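Ticket: Plitham cell, block-sorting task, simulated
Status: open
Priority: 2
Component: Gimulo scene rules, section on start checks

Summary
Run stopped at the start check. The rule says the fingers must be open and clear of every block before the first move is logged. The check passed, but the block list did not match the overhead count.

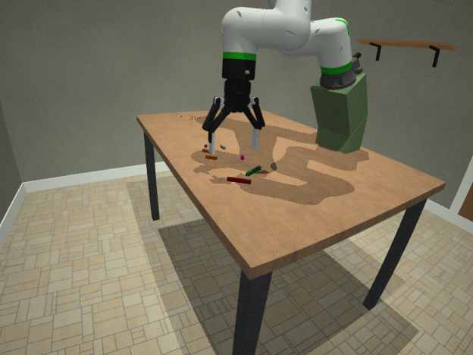

Step 1. Compare the room views
The room view above has the magenta cube in plain sight on the table. In the next one I can pick out five objects, with the gripper directly over the group. Under the rule, a block that cannot be seen from one camera must be marked "not seen", never "absent". Our log wrote "absent".

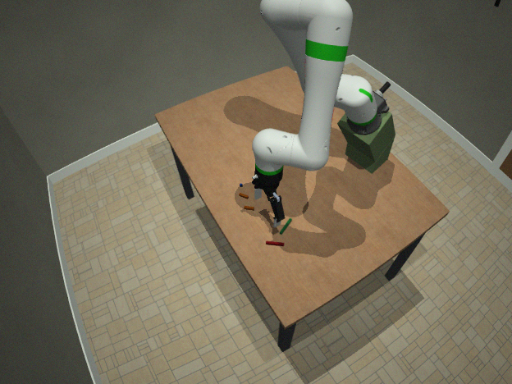

Shiferaw

Changed the label in the log template and re-ran the check on 1,623 stored starts. No other field was touched. The gripper view should be used for the count: all seven blocks are visible in it, and the fingers are open with nothing held. 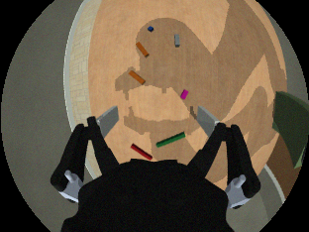
Hundska replied that the gripper view should not be the only source, as the rule asks for two views that agree before a start is accepted. Shadow edges on the wood also need to be left out of the block mask. Agreed, and added to the draft.

Second gripper view checked against the same list. Seven blocks, magenta between the fingertip pads.

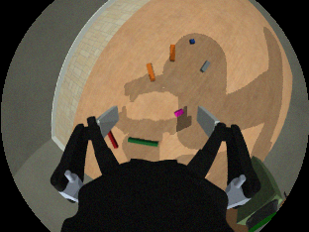 Step 2. Remaining work
Raise the stored limit from 2,000 to 3,000 starts.
Add "not seen" to the import filter.
Re-test on Monday, then close.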